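Play Materials and Room Check — Toddler Room, Ground Floor
Dullitz House Nursery

Checked by: Merike Uibo
Room leader present: Remo Marchetti
Date: Monday, September 9, 2019
Last check before this one: done by Vasiliauskas, papers are in the green folder

Marks used: OK = can stay in use. ACTION = must be fixed, see comment. OUT = taken away from the children today. N/A = we do not have it in this room.

I write the comments longer than the form asks. In the spring some persons told me that they got only the marks and did not know what I meant by them, so now I explain.

PART A. ROOM AND FURNITURE

A1. Floor is dry, even, without splinters or lifted edges
ACTION
The floor near the sink has one seam which is lifting. I can put my fingernail under it. A small child who walks without shoes will find it sooner than me. Please ask Ramon to glue it again, and not to use tape, the tape was there last year and it became dirty and the children pulled it.

A2. Low tables stand firm, corners are rounded, no sharp parts under the top
OK
I put my hand under every table along the full edge. One screw under the snack table was standing out a little. Remo turned it back in while I was there, so I do not write it as an action.

A3. Chairs are the right height, legs have their caps
ACTION
Two chairs are without a cap on a back leg. They scratch the floor and they also rock. Caps are in the storage room, second drawer, in a bag marked Medell.

A4. Shelves are fixed to the wall
OK
Pulled by hand at the top, both sides. No movement.

A5. Heavy things are kept on low shelves
OK
But the basket with the metal instruments is on the limit. It is low enough, yes, only it is very full, and when a child pulls one thing the others come with it. I would divide it.

A6. Window handles locked, cords for blinds out of reach
OK
The cord was wound up on the hook when I came in. Please keep it so also in the afternoon, when the sun comes from that side and everybody wants the blind down quickly.

A7. Sockets are covered
OK

A8. Doors have finger protection on the hinge side
ACTION
The strip on the door to the washroom has come loose in the lower part, exactly where the small hands are. This is the most urgent point of Part A. Until it is repaired an adult must hold this door when children pass.

PART B. BUILDING BLOCKS, LARGE PLASTIC

This part is longer than in the old form. The blocks are the thing the children use most in this room, and they go in the mouth every day, so I wanted to look at them well and not only say "blocks, OK".

B1. No block is small enough to be swallowed
OK
I used the test cylinder. All the large blocks are much too big to go in. I found one small brick in the box, the kind for older children. It fits in the cylinder completely. OUT. It was given to Remo and he brought it back upstairs. Somebody's brother or sister probably carried it down in a pocket. Please look through the box every Friday, also when you are in a hurry.

B2. No cracks, no broken edges
ACTION, then OUT for four pieces
How I do it: I take the block in the hand, I turn it, I run the thumb along each edge and then around the rim of each stud. A crack is often easier to feel than to see. If the nail stops, I look at it by the window.

Four blocks had a crack which started at the bottom opening and went up the side. A cracked block can pinch the skin, and old food and water go in the crack. It is not worth to glue them. They were put in a bag and the bag went out with me.

B3. Teeth marks
OK
There are many! Marks which are only shallow and smooth can stay. If the plastic is raised and rough so that it catches on a cloth, the block goes out. I wiped each one with a thin cotton cloth and it did not catch on any.
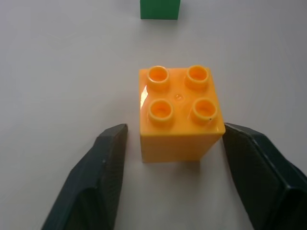
B4. Marks from the factory and marks from use
OK
I add this line because of a question I received. In the middle of a block, between the studs, there is sometimes a little round dimple. This is from the molding and it is not damage. It does not need to be reported. A dark speck is another matter. It can be only dirt, or it can be a small chip where dirt has collected, and you know which one only after you have washed it. Wash first, then decide. If the speck stays and the place feels rough, it goes out.

B5. Inside of studs and hollow parts are clean
ACTION
In open studs the dirt stays at the bottom of the round part, where the cloth does not come. I used a cotton stick on 11 blocks and on most of them it came out gray. It is not dangerous today, but it shows that wiping from outside is not enough. Please use the small bottle brush, one turn in each stud, then rinse and leave them upside down on the rack so the water runs out. I know it takes time. Perhaps a part of the box each evening, and not the full box on one evening in the month.

B6. Blocks are fully dry before they go back in the box
ACTION
The bottom of the box was damp and there was a smell. The box has no holes. I recommend a crate with openings, or at least to put a folded towel in it and change the towel every morning.

B7. Color does not come off
OK
Rubbed with a white wet cloth. Nothing on the cloth.

B8. Blocks hold together and also come apart without too much force
OK
This is not exactly safety, but when blocks stick too hard the children use the teeth to open them, and then it becomes safety.

B9. Number agrees with the list
OK after correction
The list says 191. With the four cracked ones out it is 187, and I changed the list in pencil. The small brick was never on our list so it does not count. The next person should write it in ink if the number is the same in October.

PART C. OTHER PLAY MATERIALS

C1. Wooden puzzles: knobs are tight
ACTION
One knob on the farm puzzle turns. A knob which turns will come off soon. Please glue or remove the piece. The puzzle can be used with one piece missing, the children do not mind it as much as we think.

C2. Soft toys: seams closed, eyes sewn and not glued
OK
The rabbit was repaired and the repair is good. Whoever did this, thank you.

C3. Books: no loose staples, no torn board with sharp corner
OUT for two books
They are on the desk in the office. Maybe the parents' group wants to tape them, but please not with the clear narrow tape, because the children peel it and eat it.

C4. Pulling toys: string is short
OK
Measured. The longest is under the limit on our form.

C5. Battery compartments closed with a screw
ACTION
The little piano has the lid but the screw is missing. The batteries were taken out by me. The piano can stay as a silent piano until a screw is found.

C6. Paint, glue, crayons: safe for this age, lids on
OK
The large paint bottle, 500 ml, was open when I looked and had a skin on the top. It was closed again and wiped.

C7. Sand and water tray: emptied and wiped every day
OK
The signature sheet is complete for the last two weeks.

PART D. CLEANING AND STORAGE

D1. Cleaning products are locked
OK
The key was on the high hook.

D2. The brush for toys is separate from the brush for the sink
ACTION
There was one brush only. Two are needed, and of different colors, otherwise it will be one again after a week.

D3. Box for things "to be washed" is marked and has a lid
ACTION
The box is there, without the lid. A child took a block from it during my visit and it went directly in the mouth. I do not blame anybody, it was very quick. With a lid it would take them longer.

D4. Written cleaning plan is on the wall and is current
OK
It is current, but it hangs behind the door, so when the door is open it cannot be read. Please move it.

ACTIONS IN ORDER OF URGENCY

1. A8 — finger protection on the washroom door. This week.
2. D3 — lid for the washing box. This week.
3. C5 — screw for the piano. Before batteries go in again.
4. A1 — floor seam by the sink.
5. A3 — caps for the chairs.
6. B5 and B6 — cleaning inside the studs, drying, new crate.
7. C1 — puzzle knob.
8. D2 — second brush.

COMMENT FROM ROOM LEADER (R. Marchetti)

The lid is found, it was under the dress-up clothes. Chair caps are on. For the crate I asked the office and they want to see a price first. I would like to know if the blocks can go in the dishwasher in a net bag, it would save us the brush.

ANSWER (M. Uibo)

I cannot say yes for all of them. The older ones have no marking on the bottom about the dishwasher, and I do not know what hot water does to them after so many years. Try two of the old blocks at the lowest program, then check edges and studs with the thumb as in B2 and see if they still fit together with the others. Write down what you find and I will look at it at my October visit. Until then please use the brush.

Signed: M. Uibo, R. Marchetti
Copy to: office, green folder, Ramon (only A1 and A8)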